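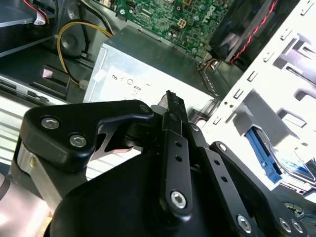
Workshop tips - the winter list
January. By Preben Kvaran

Right, quick one this month as I've got a shed door off its hinges and the light's going by 3. These are the bits I get asked for most, plus a few that came in from readers. No particular order.

Screws that won't shift

First thing, clean the head out. Old toothbrush, then a pin or a scriber to get the paint and muck out of the slot. Half the screws people tell me are "seized" are just full of gloss paint and the driver isn't sitting down properly.

Then the right size bit. Not nearly the right size. If it rocks, go up one.

Still stuck - try tightening it a hair before you undo it. Penetrating oil next, and leave it. Leave it overnight if you can. Firouzeh Ranjbar wrote in to say she does hers last thing before bed and has a go with a cup of tea in the morning, and she's rebuilt two garden benches that way.

Chewed up cross head: wide rubber band laid flat over the head, push the driver hard through it, turn slowly. Works on maybe one in three for me. If not, cut a slot across it with a hacksaw blade or a little rotary tool and use a flat driver. Goggles on for that.

Brass screws in oak. Always run a steel screw in first to cut the thread, take it out, put the brass one in with a bit of candle wax. I have snapped more brass screws than I want to say.

Keeping hold of small bits

Egg boxes. Cheap, they stack, and you can write on the lid. When I take anything apart I go along the egg box in order, first thing out in the first hole, and put it back together from the other end. Ice cube trays do the same job but they tip over.

Magnet in a plastic bag for picking up spilled nails. Pick up, turn the bag inside out, pull the magnet away and the nails stay in the bag. Also good for finding a dropped drill bit in sawdust.

White tray or an old roasting tin under anything with springs in it. An old towel is good too, stops things bouncing.

Masking tape, sticky side up, on the bench. Screws stuck down in the same pattern they came out of. Write next to them. You will not remember, I never do.

Sharpening

Little and often. A chisel that gets a few strokes on the stone every time you pick it up never needs a big session. Flatten the back first when it's new, and once that's done it's done, more or less.

For the bevel, colour it in with a felt pen and do a couple of strokes. Where the ink's gone is where you're cutting. If it's only coming off the heel, lift your hands a touch.

Kitchen knives, same pen trick. And please stop putting them loose in the drawer with the whisk.

Secateurs - only the bevelled side, and just a wipe flat on the other to take the burr away. Wash the sap off with warm soapy water first or you clog the stone. Drop of oil on the pivot after.

Scissors: Toon Prins swears by cutting up folded kitchen foil. I think it takes the burr off and makes them feel sharper for a week. Fine for a week.

Glue

Dry fit. Every time, clamps and all. The number of times I've had wet glue on both faces and found the clamp is 2 inches too short.

PVA squeeze out: leave it till it's rubbery, then lift it with an old chisel. Wiping it wet just pushes it in the grain and you get a pale patch when you come to varnish. Parcel tape along each side of the joint if you want to be really tidy.

45 minutes in the clamps for most things indoors, longer in a cold garage. And a cold garage in January is too cold for most wood glue, read the bottle. I bring mine in and keep it by the boiler.

Superglue lid stuck on? Rub of petroleum jelly on the thread when you first open it. Store it upright in a jar with one of those little silica packets you get in shoe boxes.

Two part epoxy, mix it on a bit of old tile or a jam jar lid. Mix more than you think, and mix for longer than you think. What's left on the lid tells you if it's gone off yet, so don't go poking the joint.

Paint

Strain old paint through a pair of tights. Old ones obviously.

Tap the lid down with a block of wood across it, not with the hammer straight on the rim. Bent rim, no seal, and you've got a tin of skin by spring. Mark on the outside how far down the paint has got, and which room. "Hall, lower half" means something. "Beige" doesn't.

Brushes between coats - cling film, tight, in the fridge if it's overnight. Let it come back to room temperature before you start again. Rollers the same but use a bread bag.

Gloss brush gone hard? Hot vinegar, just off the boil, half an hour, then work it with a wire brush. Windows open. It wont come back perfect but it'll do for fences.

Hala Helmy over at Pirnside asked about painting over kitchen grease. Sugar soap, rinse, sugar soap again, rinse again, and let it dry right out. Then a stain block. If you skip the second rinse the paint will craze and you'll be cross with me.

Doors and drawers

Sticking drawer, wooden runners: candle rubbed along them. Soap works but goes gummy in a damp house.

Door catching at the bottom, before you get the plane out, check the top hinge. Screws work loose and the whole door drops. If the holes are worn, pack them with matchsticks or a bit of cocktail stick and glue, snap off level, and put the screws back. Five minutes.

Squeaky hinge - lift the pin out, wipe it, smear of petroleum jelly, back in. Oil runs down the paintwork.

If the door only sticks in wet weather leave it alone till summer. Plane it now and you'll have a gap in July.

Hand drilling into tile

Masking tape cross over the mark. No hammer action. Slow speed, proper tile bit, let it do the work. Sticky note folded underneath to catch the dust, folded out like a shelf. Once you're through the tile swap to masonry and then you can turn the hammer on.

Check for pipes and cables first, please. Anything straight up, down or sideways from a socket or tap, assume there's something behind it.

Depth: bit of tape round the drill bit. Leave a little flag on it and when the flag sweeps the dust away you're deep enough.

Rust

Soak small tools in white vinegar overnight, scrub with wire wool, rinse, then into water with a spoon of bicarb so the acid stops. Dry them straight away, hairdryer or a low oven. Then oil. Miss out the drying and they're orange again before lunch.

Saw blades, I just use wire wool and a bit of paste wax. Wax on the saw table as well while the tin's open.

A stick of blackboard chalk in the toolbox drawer does help with damp I think. Sepehr Babaei says it's nonsense and he might be right but I'm still doing it.

Storage, or what passes for it

Jam jars with the lids screwed to the underside of a shelf. Old one but good. Two screws per lid or it spins.

Offcuts - be strict. Anything shorter than your forearm goes in the kindling box unless it's something nice. I had 16 lengths of skirting leaning in the corner for years waiting for a use. There wasn't one.

Plastic drainpipe cut into short lengths and fixed to the wall, for dowel and beading. Cut the ends at an angle so you can see in.

Put a label on battery chargers saying what they belong to. Do it today. Same with allen keys, a dab of nail varnish in a different colour for each peice of flat pack furniture, and tape the key to the back of the thing.

Cleaning yourself up

Sugar and washing up liquid for oily hands. Cooking oil for gloss paint, then soap. Resin off fingers, butter or margarine, rub it well in.

Splinters: soak in warm water first, then tweezers in the same direction it went in.

Sawdust on the floor for an oil spill, tread it in, leave it, sweep up. Cat litter if you're out of sawdust.

Next month gutters, and the reader letter about the Zestitbridge allotment shed roof which I've been promising to answer since autumn. Send yours in by the end of the month if you want it in. Short ones get read first.

We use cookies to remember your settings and to see which pages get read. By carrying on you agree to this.

Contact us | Copyright Trurero Home & Shed | Back to top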